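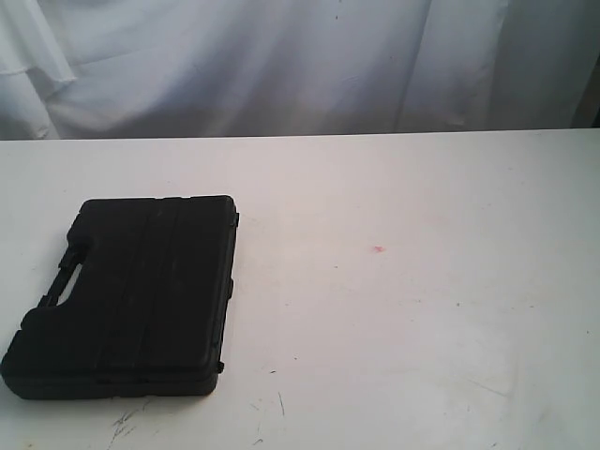

The Case for the Case

Most people who buy a drill or a socket set keep the hard plastic case for a year, then lose patience with it. The tool moves to a drawer. The case goes to the garage, and later to the curb.

Huddale, a repair shop that lends tools to its neighbors, has kept all of them. The shop has 139 cases on its shelves, nearly all black, and every Wednesday evening a few come down to be checked before they go out again.

The check starts on a bare white table. Dark plastic shows up well against it, and so does a dropped screw. The case is laid flat with the lid up. Grooves in a lid do more than decorate it - they stiffen a thin sheet of plastic, so it bends less when another case is stacked on top. 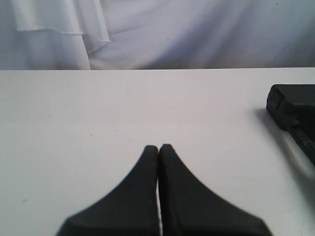 What wears out first

Latches go before anything else. They are small, they stick out, and they take the hit when a case is dropped on its side. Huddale replaced 13 last year, most with parts cut from cases that were past saving.

Handles are tougher. A handle molded as part of the body has no pin to lose, and it can be wiped clean in one pass. When one does crack, it usually cracks at the corner where it meets the shell.

Seams come next. Run a fingernail along the line where the two halves meet. If it catches in one spot, the case has probably been forced shut over something that didn't fit.
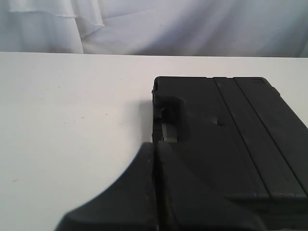 A warped shell can sometimes be brought back with warm water and a weight, left overnight. Grit in the recesses comes out with an old toothbrush and dish soap. The shop skips solvents, which can leave black plastic chalky.

Labels go on the short edge, so they can be read on the shelf. Huddale writes the tool name and the shelf number in paint pen and leaves the lid clear.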